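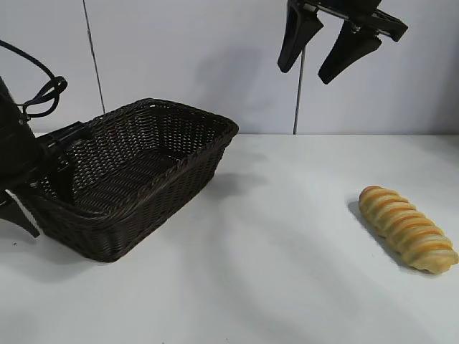 The Rundach bread basket in dark brown, with a roll for scale.

Home Reviews Kitchen Storage Tableware Contact

Filed under: Serving & Table

Rundach Woven Bread Basket: Review

Lindholm sells the Rundach in one shape, a rectangle with slightly flared sides, and two colors. We bought the dark one in December and used it daily for 11 weeks, mostly for rolls and sliced loaves.

Empty weight on our scale is 300 grams. The flat bottom sits level and the basket does not rock when loaded to one side. The flare makes it easy to reach in, but it also means sliced bread leans outward and dries faster at the ends of the row. A cloth liner fixes this.

The weave is tight on the walls and base, with small gaps in the side panels. Fine crumbs collect between the strands. Tapping the basket upside down clears most of them, and a dry pastry brush gets the rest.
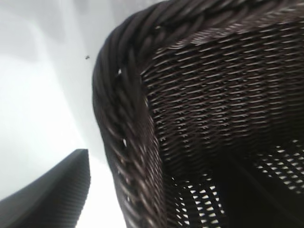
The rim is the best part of the construction. Several strands are twisted into a thick, rope-like roll, stiff enough to lift the basket one-handed with 200 grams of bread in it. We found no sharp ends along it. Dust shows readily on the dark finish — a damp cloth removes it, but the maker advises against soaking.

At 34 dollars it costs more than the Vevex equivalent, which has a thinner rim and flexed noticeably under the same load. There are no handles on the Rundach, and the instructions rule out the dishwasher.

Rating: 4 out of 5

Related reviews
Vevex Oval Serving Basket
Resum Linen Basket Liners
Lindholm Beech Bread Board
Resum Crumb Tray, Large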